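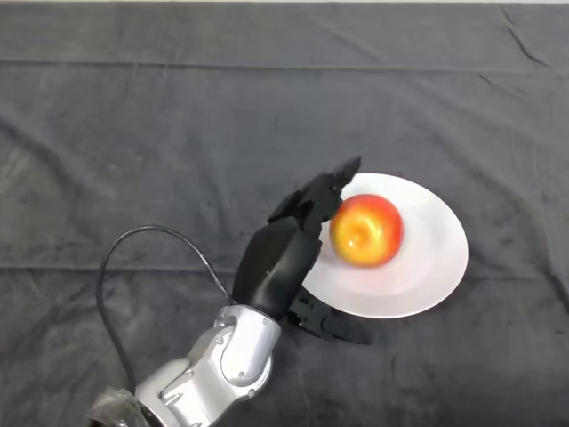 The apple on its plate, gray cloth beneath.

Gizella Bárány had one apple left from the November box, and what an apple! She had carried it up from the cellar in Stallden in her coat pocket, thirteen steps in the dark, and she sang the whole way.

"You can't eat that one," her brother called from the stove. "That's the Tuline."

"I know it's the Tuline!"

The tree had given them 102 apples in its first good year, and then the wind took it down in a night. She ironed nothing, she fussed over nothing, she just shook out the dark cloth and fetched a plate.
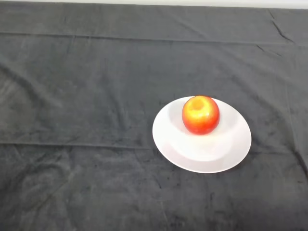

Gizella loved winter fruit more than summer fruit and would tell anyone so, at length, with her mouth full. Summer fruit was easy – you reached up and there it was. But this! All that red and yellow, glowing against the gray wool of a February morning, and the white plate making it brighter still. She walked to the window and back just to be surprised by it again.

"Seeds," she said suddenly. "It has seeds in it!"

Her brother put down his spoon and went to look for a flowerpot.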